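Replacing a Dead Switch in a Substation Cabinet

The Voreck cabinet switch is a sturdy little box, and it will usually outlive the label on the front telling you what it does. When one finally quits, swapping it takes most of a morning, of which perhaps 2 minutes involve the switch. The rest is paperwork and looking for the right screwdriver.

Before you leave the shop

Save a copy of the running configuration while the old unit still answers. If it no longer answers, dig out the last backup and try not to look at the date on it. Load the file onto the spare at your bench, where there is coffee and a chair.

Check the supply voltage on the spare's nameplate against the cabinet drawing, then against the cabinet. These are two separate documents with two separate opinions.
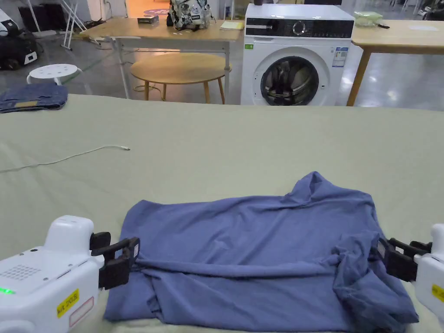

Step 1: Label everything

Tag each cable with its port number before you unplug anything. You will be tempted to skip this with only five cables. At our Plolirgate site somebody skipped it, and we spent until February wondering why the feeder relay thought it was a weather station.

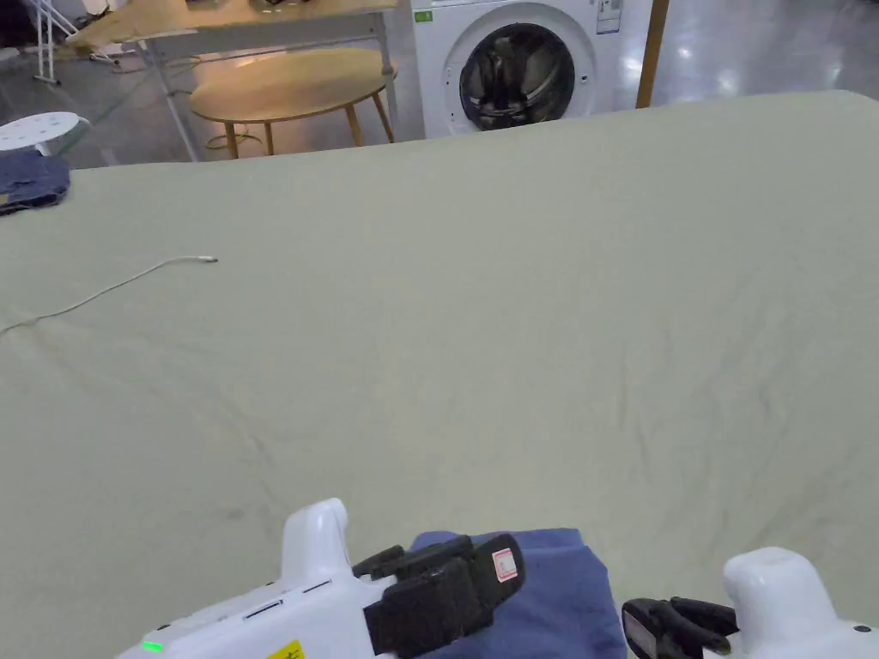
Grounding comes next, and it goes on first and comes off last. Run the green-and-yellow wire to the cabinet bar by the shortest path you can manage and tighten it properly. The green light on the front of a Voreck is small, much like the one glowing on the white gripper in the photo, and only tells you the unit has power. It has no views on your ground connection, so get the meter out and measure.

Step 2: Mount the spare

Hook the top of the clip over the rail, then press the bottom until it snaps. Leave 39 mm clear above and below for air. 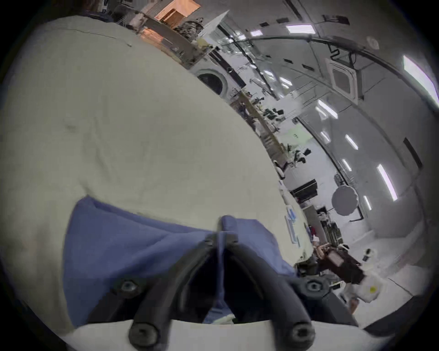
If the clip won't snap, the rail is probably bent, and it was probably bent by the last person who decided the clip just needed encouragement. Straighten the rail or move along it. A cabinet in July can reach nearly 70 degrees inside, and a crooked switch will pick that afternoon to let go.

Step 3: Power up and test

Connect power with the data cables still unplugged. Wait for the status light to go steady, then plug in one port at a time and confirm each link. Send 700 pings to the far end using Trundo or whatever tool your shop prefers. Any losses at all mean a bad connector until proven otherwise.

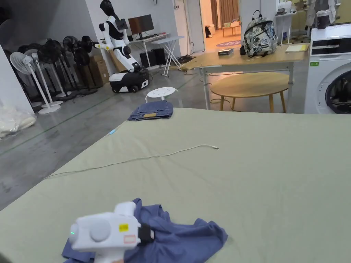 Step 4: Write it down

Record the new serial number on the cabinet sheet and file the configuration under the Zieliński naming scheme, if your utility uses it. Take the dead unit back with you and mark it DEAD in large letters. Otherwise it will go on the spares shelf, and you will meet it again.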